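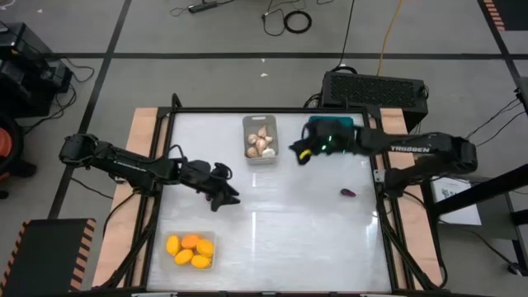 Garlic at the back, yellow at the front, purple on its own.

Home Diary Older Newer About Search

October, late evening

A day of putting things in bins. I have had worse, and I've had plenty that were harder to describe to my mother on the phone.

The garlic got the gray bin. I was firm about that. Garlic is a gray-bin sort of food, pale and a bit pink and not trying to impress anyone, and it piles up nicely. The clear bin went to the mango-shaped contingent, who are every shade from bright yellow to a fairly serious orange and would be wasted in gray. I spent longer on this decision than I did on choosing my health insurance.

Then there's the purple one. Small, dark, oval, sitting out on the white with no bin at all. I thought about giving it to the garlic, and then to the yellow crowd, and neither seemed fair on anybody. An eggplant would have had some presence. A plum would have been a snack. I left it where it was and kept looking over at it like a guest at a wedding who doesn't know the other guests.

The white tabletop is handsome and I resent it. It's so shiny that the ceiling lights come back up at you in long streaks, and every time I bend over it I feel I'm about to have a tooth out. The strips of light wood down the sides help. I can rest my eyes on those.

Lunch was the Stondo noodle cup again, 667 calories according to the lid, of which I'd guess most are in the little packet of oil. Ate it standing up. Read the rest of the lid.

Stopped at Rocha on the way home because an afternoon near garlic makes you want garlic. They had it in net bags and, for reasons of their own, next to the batteries. The mangoes were hard as doorknobs. I bought one anyway and it's now on the windowsill, where it will be hard until I go to bed some night and a puddle by the next morning. I have never once caught a mango in between. I also picked up a plastic bin, clear, from the Norkon shelf at the back, so that's how the day has affected me. It was 94 cents with the sticker. There was a gray one too and I did stand there for a while.

Home by 7. Made the chicken from the Jilleck cookbook, which calls for a whole head of garlic, "peeled and left in peace." They don't say how the cook is meant to be left. My fingers smell like a pizza place and will until the weekend. The sauce was good, though the potatoes were raw in the middle and I ate around the middles, with roughly 700 napkins because of the sauce.

Afterward I put my onions in the new bin to see how they looked. They looked like onions in a bin. I moved them to the other end of the counter, then back, then took out the one with the green shoot and set it apart by the toaster.

Need: potatoes, dish soap, lemon for the hands. Call the dentist, seeing as I'm already thinking about it. Check the mango before breakfast and again before work.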